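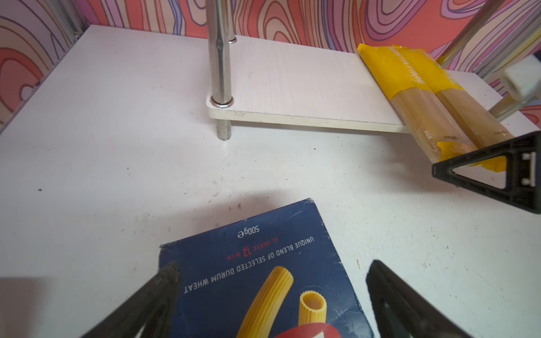

Figure 1. Wrist camera view, with a 500 g box between the gripper fingers.

Introduction to Automation, Unit 6
Notes on the open day at Ngubane, Vemden
Handout revised 15 July 2025

These notes cover the two-arm handling demonstration. If you missed the bus from Trorkavville, read them together with chapter 9 before you start the written assignment. If you were there, use them to fill the gaps in your own notes. The hall was loud and several of you stood too far back to hear the operator.

1. The task

The two arms move packs of dry pasta between a small raised shelf and the tabletop. At the end of a run, the packs should lie next to each other on the table. The same cell also runs the job in the other direction, from table to shelf. Each arm has its own gripper with two fingers and its own wrist camera. A separate fixed camera covers the whole table.

Pasta was a sensible choice for teaching. A box has flat faces and keeps its shape when it is gripped. A bag of spaghetti is stiff along its length, but the film slides over the contents and the sealed ends fold. Both kinds can weigh the same, and a program that handles one well may do badly with the other.

The software in the cell is called Mitonau. It was trained on 3,880 recorded runs in which a person steered the arms by hand. After training, the arms choose their own motions from the camera pictures and the joint positions. No pack positions are typed in. This is the main difference from the palletizing line we studied in January, where every pick point was taught in advance and stored in a table.

2. Picking from a low shelf

The shelf adds three problems that a bare table does not have.

Clearance. The fingers have to come in from above or from the front without striking the board or the legs.

Overhang. A long pack that sticks out past the edge is easy to grip at the free end, but it tips when it is pulled. The arm has to lift before it draws the pack forward.

Hidden items. A pack lying under or behind the board may be out of sight for one camera and in plain view for another. 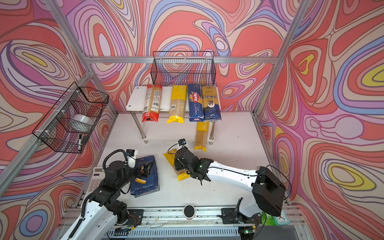 One visitor asked why a bag has to be picked up at all when it could be pushed along the table. The operator answered that pushing does work for short distances, and that the program does it now and then without being told to. It saw people do so in the recorded runs. With a bag, though, the far end tends to swing, and the pack finishes at an angle. Lifting one end and steering with it gives better control, as long as nothing is in the way.

Please note the word "tends" there. We were given no numbers on pushing against lifting, so do not quote any in your assignment.

3. Sharing the table

Two arms on one table can collide. On the palletizing line this was handled with zones: one arm waited at the border until the other had left. The cell in Vemden has no fixed zones. Both arms are driven by one program, which puts out the motion for all joints at the same time. In the recorded runs the human operators kept the arms apart, and the program learned to do the same. There is also a plain safety layer below it that stops both arms if the planned distance between them gets too small.

The cost is that you cannot point to one line in the program and say that it keeps the arms apart. For a pasta demonstration this is acceptable. For a cell that people walk into, it would not be enough by itself, and we will come back to this in Unit 8.

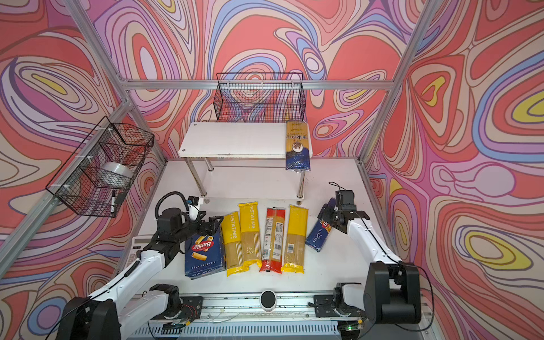 Placement is judged more loosely than most of you expected. The program is not asked for a position in millimeters. A pack counts as placed when it lies flat, inside the table area and clear of the shelf. Slight turns are allowed, and so is some contact between neighbors. The row in Figure 3 shows what this means in practice: one of the yellow Pastatime packs lies at an angle and overlaps the edge of the rigatoni box, and the spacing is uneven. If the next machine in line were a case packer, that row would need straightening first. If a person were going to pick the packs up by hand, it would be good enough. When you write a specification, say what comes after the step you are describing.

4. Cameras

The wrist cameras see the last few centimeters well. They see little else, and the view changes with every move of the arm. The fixed camera gives the layout of the table, but an arm can block it at exactly the moment when the fingers close. The program uses all the views together. Compare Figure 1 with the other three and note what can be seen in only one kind of view. The wording on a box face, for example, is easy to read from the wrist.

Background matters too. Strong patterns, shiny metal and clear film are all hard for older methods that look for edges or for a color difference between object and surface. You met those methods in the lab with gray parts on a black belt, which is about as kind a setup as you can get.
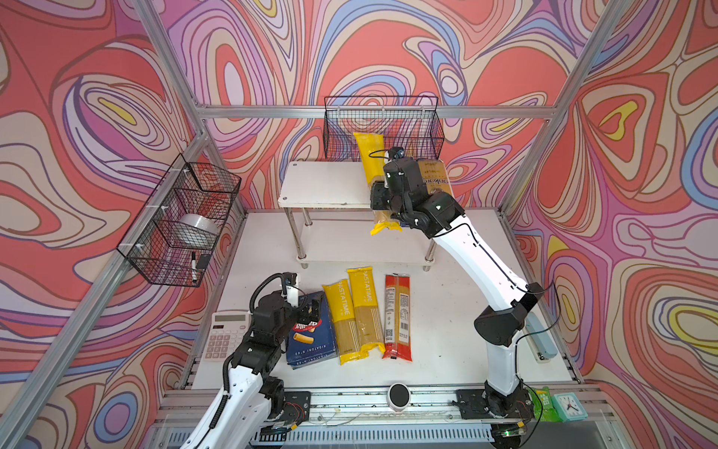

Figure 4. Right gripper on a yellow pack at the shelf, left gripper at the rigatoni box.

5. Results we were given

The operator's log for the morning listed 143 picks. A full run took roughly 15 minutes at demonstration speed, which was set lower than normal for the visitors. We were not given a success rate, and the log did not separate boxes from bags. Some picks were second tries on the same pack, and these were logged as new picks. Keep this in mind before you divide anything by anything.

6. Written assignment

Write two to three pages on one of the following topics.

Grip choice for boxes and bags. Use the terms from chapter 9 and include a sketch of the finger positions for each.

Fixed zones compared with a single program for both arms. Cover safety, speed and how each would be tested.

A logging plan for the same cell. State which events you would record, and how you would treat a second try.

Hand in on paper in room 716 or through the course page. Sketches may be done by hand. Group work is fine for the sketches, but each person writes their own text.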